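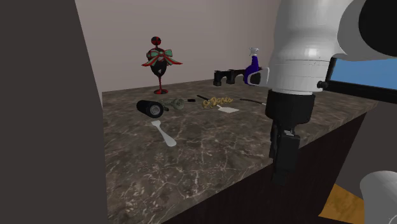 Misbridge Household Water Hardness Dataset

Summary

The Misbridge Household Water Hardness Dataset contains 2,011 readings of tap water hardness taken in private homes across the Misbridge supply area. It is maintained by the Misbridge Water Information Office and is intended for residents, appliance installers, students and anyone else with an interest in local water quality. Each reading is accompanied by the supply zone, the type of tap, the age band of the building and, where provided, a short note from the household.

Contents of the release

readings.csv: one row per reading
zones.csv: zone codes, names and source of supply
notes.csv: household notes, edited to remove personal details
changes.txt: record of corrections between versions

Fields in readings.csv

reading_id: unique identifier, never reused
zone: code matching zones.csv
tap_type: kitchen, bathroom, utility or outdoor
building_age: age band as reported by the household
softener: yes, no or unknown
hardness: milligrams per liter as calcium carbonate
method: strip or titration
month: month of sampling, without the year
flag: see Quality control

How the readings were collected

Households that asked to take part received a Starkier strip kit by mail with a printed instruction sheet and a return card. Participants were asked to run the cold tap for two minutes, fill a clean glass, dip the strip for the time stated on the packet and compare the color with the printed scale in daylight. The value was written on the card and returned to the Office, where it was entered by one staff member and checked by a second.

A subset of 265 households also sent a sealed bottle to the Antunes laboratory, where hardness was measured by titration. Both values are included for these homes and share the same household code, so that users can compare the two methods directly. Titration values should be preferred wherever both exist.

The supply area is divided into 12 zones. Most draw on groundwater and have hard or very hard water. The Sorico zone receives a blend that changes with the season, and its February readings are noticeably softer than those from late summer. Users who need a single figure for Sorico should report the range as well.

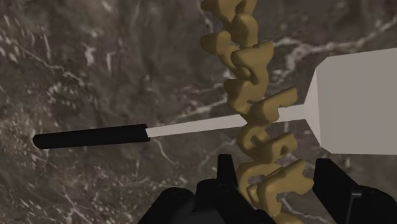 Can the dataset be used to set the hardness level on a dishwasher or water softener?

It can be used as a starting point, provided that the zone is known and the home has no softener already installed. Zone medians are given in zones.csv for this purpose. Individual homes may differ from the median, and a strip test at the tap remains the better guide. Appliance manuals often use other units, and a conversion table is included at the end of zones.csv.

Quality control

Readings were flagged but not deleted. Flag A marks a value more than 80 milligrams per liter away from the zone median. Flag B marks a return card on which the tap type was left blank or could not be read. Flag C marks a home where the water was drawn from a softened supply, or where the answer suggested that this was the case. A row may carry more than one flag. Zone medians were calculated from unflagged rows only.

Strip readings fall into fixed steps, and this is visible in any plot of the raw values. The Office has not smoothed or adjusted them. Where a household wrote down a value between two steps, the value was kept as written.

Household notes

Participants were invited to describe any signs of scale in the home. Typical entries mention kettles, shower heads, cloudy glasses and white rings near the sink.
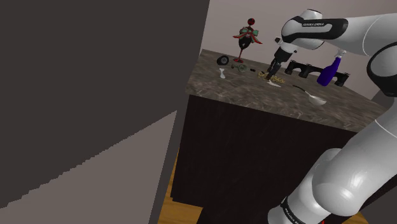

Reports of visible scale should be treated with caution and should not be used to estimate hardness. The notes depend on what people noticed, how often they cleaned and what their surfaces looked like. A chalky film stands out on a plain dark worktop. On a mottled gray-brown counter with lighter veining, such as the one shown, pale residue can easily be taken for part of the pattern, while the same splash on a nearly black cabinet front would be easier to find. The return card did not ask for the color or material of surfaces, and no correction can be made for this effect.

Known limitations

Participation was voluntary, and homes with hard water complaints are likely to be overrepresented. Rented apartments are underrepresented in every zone. Outdoor taps were sampled too rarely to support separate conclusions. The dataset says nothing about lead, nitrate, chlorine or bacteria and must not be used to judge whether water is safe to drink.

Privacy

No names, street addresses or meter numbers are included. Household codes were assigned at random and the list linking them to return cards has been destroyed. Notes that could identify a home were shortened or left out.

Reuse and corrections

The data may be copied, adapted and republished with credit to the Misbridge Water Information Office. Users are asked to state the version number shown in changes.txt. Suspected errors may be reported to the Office in writing, quoting the reading_id. Corrected rows keep their original identifier, and the earlier value is recorded in changes.txt.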